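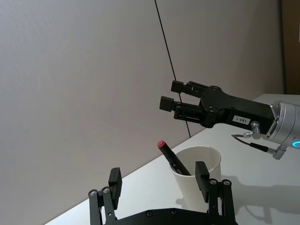
Durnard Marker Life Table

README, last edited 3 Sep 2024

What this is

A table of how long permanent markers kept writing, next to what the packaging said they would do. It covers 48 markers from three makers (Doveo, Ong and Bultis), all bought at retail. The file is markers.csv, one row per marker.

Why it exists

Doveo prints "writes up to 300 meters" on the sleeve. I wanted to know what "up to" was doing in that sentence. No paper type, no speed and no line width is given, and two emails to the maker got me the same leaflet twice.

Columns

maker: Doveo, Ong or Bultis
claim_m: length claimed on the packaging, blank if none
length_m: length of line drawn before the first skip
cap_off_h: hours left uncapped before the run
storage: flat, tip_up or tip_down
notes: free text, spelling not cleaned up

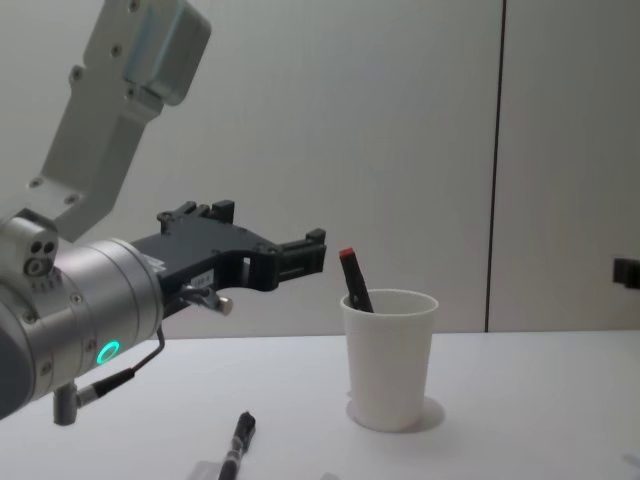
Silver-gray arm over the white tabletop, green ring light on.

How the lengths were measured

Lines were ruled on 80 gram copier paper and added up. A skip is any gap I could see without a magnifier. That is a judgment call, and a second person would get different numbers — maybe very different ones for the fine tips. Treat the last digit of length_m as decoration.

Known problems

The Bultis rows all come from one store, so they may be one bad batch.

In 9 rows the storage value was filled in from memory. They are marked "recall" in notes. I would drop them.

Runs started in March, when the room was cold. Temperature was not logged until later, so anyone claiming a seasonal effect from this table is guessing.

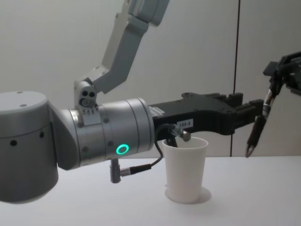
White paper cup, two arms and a light gray wall.

Please don't use it for

Ranking the makers. There are too few markers per maker, and I did not pick them at random. A reseller has already quoted the Ong figures as proof of "industry-leading life," and the table shows no such thing.

It also says nothing about whether storing markers tip down helps. People repeat that one a lot. The tip_down rows look slightly better until you remove the recall rows, and then they don't.

License and changes

Free to copy with this README attached. Corrections are welcome if they come with the raw lengths. Version 2 fixed swapped claim_m values in the Doveo rows — version 1 should be deleted.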